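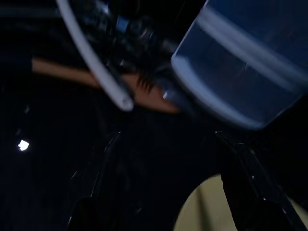

Reading time: 7 minutes

Zalley Bread and Milling Museum
Interim Progress Report to the Bakilana Fund
Project: The Brustik Collection – conservation, cataloging and public display
Reporting period: January to July

1. Purpose of this report

This report is submitted under the terms of the grant agreement between the Bakilana Fund and the Zalley Bread and Milling Museum. It covers the first half of the project and is organized under the headings used in the approved work plan. A statement of spending is supplied separately in the form requested by the Fund.

The Fund's support allows the museum to conserve and show the Brustik Collection, a body of household and commercial baking material gathered by the Brustik family during their years as bakers and flour merchants in Preltside. The collection includes carved bread stamps, cookie molds, proofing baskets, flour sacks, shop ledgers, delivery books and printed bags. It came to the museum as a gift from the family and had been kept in the upper floor of the former bakery. Before the grant, only the ledgers had been listed in any detail.

2. Overall position

The project is on schedule in cataloging and conservation. It is behind schedule in display, for reasons set out in section 5. The museum does not ask for any change to the total grant, but it does ask the Fund to approve a short extension to the display phase.

The project continues to be led by Nelu Crăciun, Curator of Collections. The cataloging assistant's post, which was vacant when the grant began, was filled in February.

3. Cataloging

All of the carved bread stamps have now been measured, photographed and entered in the museum's database. Work has moved on to the cookie molds and then to the printed paper. Each entry records material, size, condition, marks and any known link to a person or address in Preltside.

The stamps have proved more informative than expected. In Preltside, as in many towns where households mixed their own dough and sent it to a shared oven, the stamp told the baker which loaf belonged to which family. The designs were usually initials or a simple sign such as a key, a fish or a wheel. By comparing the stamps with the Brustik delivery books, the cataloging team has matched 20 of them to named households. In two cases the same stamp appears to have passed from one family to another, with a second set of initials cut into the back.

The delivery books themselves have been harder to work with. The earliest are written in a trade shorthand used by the shop, in which the weight, the type of flour and the manner of payment are all recorded in a single line. A key to this shorthand has been drawn up by the curator with help from a member of the Brustik family, and a copy will be placed in the study room once it has been checked. Some entries remain unread. They seem to concern goods given in exchange for flour, chiefly eggs, firewood and plum jam, and the museum would be glad to hear from any scholar who has met with similar records elsewhere.

The printed bags and flour sacks are next in line. These show a marked change in style over the life of the business. The early sacks carry only a stenciled name and weight. Later ones have full-color designs with wheat sheaves, a mill beside a stream, and in one series a smiling miller who was plainly drawn by several different hands. The cataloging assistant is preparing a short study of the miller figure, which the museum hopes to publish in its annual review.

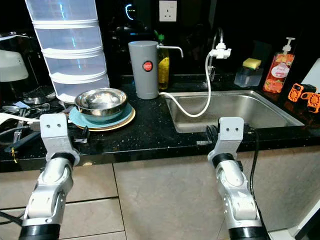

Stacked plates at the kitchen counter.

4. Conservation

The wooden objects were inspected on arrival for insect damage. Active damage was found in a small group of proofing boards, which were set apart from the rest and treated by freezing. They were checked again in May and no fresh signs were seen. They will stay in separate storage through the end of the project as a precaution.

Cleaning of the molds has followed the method agreed with the Fund's adviser at the outset. Loose dirt is removed with a soft brush and low suction. Old flour and fat left in the carving is not removed unless it threatens the wood. The museum considers this residue part of the history of the object, and samples from selected molds have been kept for possible study.

The flour sacks present a different problem. Many were washed and used again in the home as dish towels, pillow covers and, in one case, a child's shirt. The shirt is the most fragile item in the collection. The cotton has thinned badly at the shoulders, and the printed mill can be made out only under angled light. It has been placed on a padded support and will be shown for short periods only. A copy made from new cloth is being considered for handling sessions, where visitors have often asked to touch the sacks.

The ledgers have been boxed and are stable. Rebinding of the most worn volume was planned for this period but has been moved to the autumn – the binder engaged by the museum advised against working on the leather during the summer months, and the curator accepted that advice.

Storage conditions have been satisfactory on the whole. There was one lapse in June, when the dehumidifier in the lower store failed overnight. The fault was found at the morning check and a replacement was in place the same afternoon. No harm to the collection was found. The museum has since moved its readings to an automatic logger with an alarm.

5. Display

The permanent display will fill the long room on the ground floor. Under the approved plan, the old cases were to be removed in March and the new ones installed in May. Removal took place as planned. It then became clear that the floor beneath the north wall would not bear the weight of the tall case without repair. The repair was carried out and paid for from the museum's own building budget, and no part of the grant was used for this purpose.

The delay has moved the opening of the display by 2 months. The case supplier has agreed to hold its price. The design of the room is otherwise unchanged: visitors will enter by way of the shared oven and the stamps, pass to the mill and the shop, and finish at a long table on which the printed bags and sacks are laid out under glass. Text panels are in draft. The panel on the shop ledgers has been rewritten at the Fund's suggestion to give more room to the women who kept the accounts and whose names do not appear on the shop front.

One matter of interpretation remains open. The family's account of the business places its founding earlier than any paper record so far found. The museum proposes to give both dates on the opening panel and to explain the difference plainly. The Brustik family has been consulted and is content with this approach.

6. Public program

The public program has gone ahead in the education room and at partner sites in Preltside while the long room is closed. It consists of handling sessions, a talk series and a set of school visits linked to the local history course.

The school visits have been the strongest part of the program. Pupils study a page of the delivery book, work out what a household bought in a week, and then design a stamp of their own. Group size is capped at 25, which teachers have welcomed. Demand now exceeds the places available, and a waiting list has been opened for the coming school year.

Attendance at the talks has been uneven. The opening talk, on shared ovens and the law, was full. The talk on flour grades drew roughly 2 dozen people, below the figure hoped for, though the discussion afterward was lively and went on well past closing time. Two retired bakers in the audience disagreed strongly with the speaker over the proper use of rye in a holiday loaf, and both have since agreed to give recorded interviews. The museum will vary the start time of the autumn talks, as several people wrote to say that late afternoon was difficult for those at work.
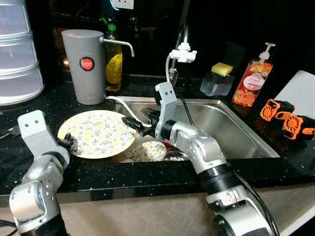
At the kitchen sink.

7. Oral history

This strand was not in the first version of the work plan and was added at the Fund's request. Interviews are being recorded with people who worked in the Preltside bakery, bought from it or grew up near it. The recordings made so far deal with night work, the delivery round, the smell of the street before dawn, and the strict order in which the oven was loaded before a feast day. Written consent is held for every interview, and full transcripts are being made.

The museum wishes to note a difficulty. Several of the people best placed to speak about the earliest years are frail, and sessions have had to be short. The curator has asked that interviews be given first call on staff time through the end of the year, with the cataloging of the paper bags slowed if needed. The Fund's view on this would be welcome.

8. Risks

The main risk to the project is further delay in the long room. The floor has been signed off, and the remaining work depends chiefly on the case supplier. A second risk concerns the child's shirt described above: if its condition worsens, it will be withdrawn from display and the copy shown in its place. Staffing is not at present considered a risk, although the cataloging post ends with the grant and the museum has yet to settle how the database will be kept up afterward.

9. Work planned for the next period

Cataloging of the cookie molds will be completed and work on the printed bags begun.
The worn ledger will be rebound.
Cases will be installed in the long room, and objects placed once the air readings have held steady.
Text panels will be sent to the Fund for comment before printing.
The autumn talks and school visits will run as advertised.
Oral history interviews will continue in Preltside.

10. Decisions requested from the Fund

The museum asks the Fund to approve the revised opening of the display and to confirm that oral history may take priority over the printed bags as proposed in section 7. The museum would also be pleased to receive the Fund's representatives in the long room once the cases are in, and before the opening to the public.

Submitted on behalf of the Zalley Bread and Milling Museum by Nelu Crăciun, Curator of Collections.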